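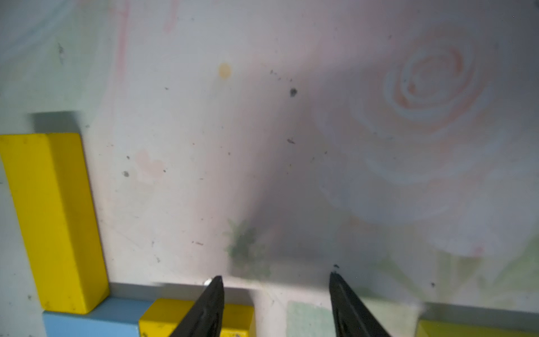 I've had my first proper go at teaching the arm by remote control, and my hands still ache! Satish Dixit set me up on the Kavbridge bench with the wooden blocks -- yellow ones and a light blue one -- and told me to take my time. I took far too much of it. My first pick lasted 80 seconds, and most of that was me drifting the fingers left when I wanted right.

The trick, Satish says, is to move the way you'd want the arm to move later. If you dither, it learns to dither. So we bin the wobbly goes and keep the clean ones, and we now have 165 keepers between the two of us (he did nearly all the good ones, I'll admit). Blocks lying on top of each other are still the hardest for me, as I tend to come in too low and nudge the bottom one.

Ismael Araújo would rather take hold of the arm and guide it by hand, and he's recorded 7 runs that way for the Premo project. They look lovely and smooth, but his elbow keeps getting into the shot, so we're sticking with the controllers for now.

If you fancy a turn, come and find me at the bench. You'll need 2 free hands and a bit of patience, and do take your rings off first -- the grips pinch.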